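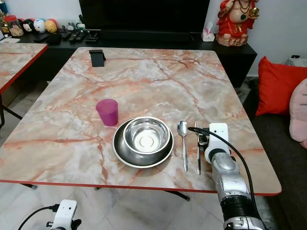 ## Thursday - starter log, Olla batch

Fed at 6 am, before coffee, so check my math. 75 g old starter, 75 water, 75 flour (the Gritia whole wheat, not the white, we're low on white). Kitchen cold. Jar on top of the fridge again.

9:30 - nothing. Few bubbles on the side. Smells like yogurt, fine.

11:00 - moving. Rubber band was on the wrong line so ignore the rise mark from this morning, I moved it.

12:15 - domed, good. Mixed the dough:

- 500 g flour, half Gritia half Dal Bello
- 375 water, held back a splash
- starter, all but a spoonful
- salt after the rest, NOT before (see last time)

Dough felt tighter than the Ukora flour ever did. Dal Bello drinks more water I think. Added the splash back in and then a bit more, didn't weigh it. Sorry. Write it down next time.

Folds at 1:00, 1:30, 2:00. Skipped the fourth, phone call. By 2:00 it was holding its shape and pulling off the bowl clean so I dont think it mattered.

### Bake

Shaped 5:10, maybe early. Went in the small basket, should have been the big one. Oven on at 5:30, pot inside to heat up.

In at 6:40. Lid off after 25 min, then 20 more. Bottom darker than I like, top good. One ear, sort of. Split on the left side too where I didn't score deep enough.

Cut it at 8 which is too soon, I know. Crumb a little gummy in the middle, even holes otherwise, none of the tunnels we had in the Ukora loaves. Crust went soft by 9. Flavor is the best of the August ones, more sour than the last two and I'd keep it there.

### Next

- same flour split, 60 g starter, slower rise
- weigh ALL the water
- big basket
- sheet pan on the rack under the pot, try to save the bottom
- does the oven run hot? old thermometer reads high, borrow the other one
- Olla jar needs a new lid, the seal is going

Half the loaf is in the freezer, sliced, label says Olla 2. Please dont toast the heel, I want to look at it again tomorow.

Order more Gritia white. Not the 1 lb bags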